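A Place for Small Things
The compartment box is among the cheapest pieces of storage a household can own. Used with a little care, it is also among the most effective.
February 5, 2021

Every home has a drawer in which hair ties, picture hooks, spare buttons and foreign coins lie together under a layer of old receipts. The drawer is seldom large. It is opened several times a day all the same, and most of what is wanted from it must be dug out with the fingertips.

The Rarnley Institute for the Home has given its winter programme to this modest problem. Its advice begins with a cleared surface. A plain white table suits the purpose well, as small items show up clearly against it and very little can roll away unseen.
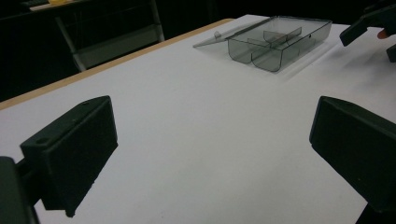
The second step is to choose the container before deciding what will go into it. The Institute recommends a shallow box with clear walls and fixed or movable dividers. Deep boxes encourage layers, and whatever sinks to the lowest layer is soon bought again. Clear plastic, even when tinted, allows the contents to be checked from the side without lifting anything out.

Members who attended the Institute's course at Tarkanar were asked to empty one drawer and to sort its contents for 90 minutes without throwing anything away. Discarding was left to the following session. The course notes explain that people who sort and discard at the same time tend to tire early, and put the remainder back where they found it.

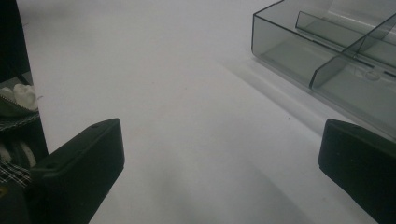

Dalia Vasiliauskas takes a different view of the matter. "I should throw things out first," she writes. "I had 50 safety pins and no wish to find a home for more than a handful of them. A box only makes you feel better about keeping the rest."

The Institute accepts the point in part. Its revised notes, issued in February, permit anything broken or perished to be removed at the start. Elastic bands and hair ties deserve particular attention, and each should be stretched once before it is given a place.

On the question of labels the notes are brief. A clear box kept within one room needs none. A box that travels - to a workshop, say, or a dressing table elsewhere - should carry a single label on the lid, stating the kind of thing it holds.

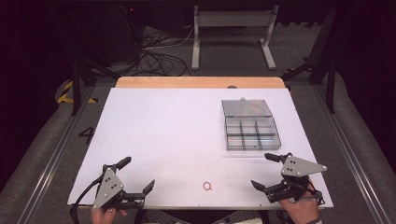
A clear box with six compartments, its lid open, and one small ring-shaped item on the board.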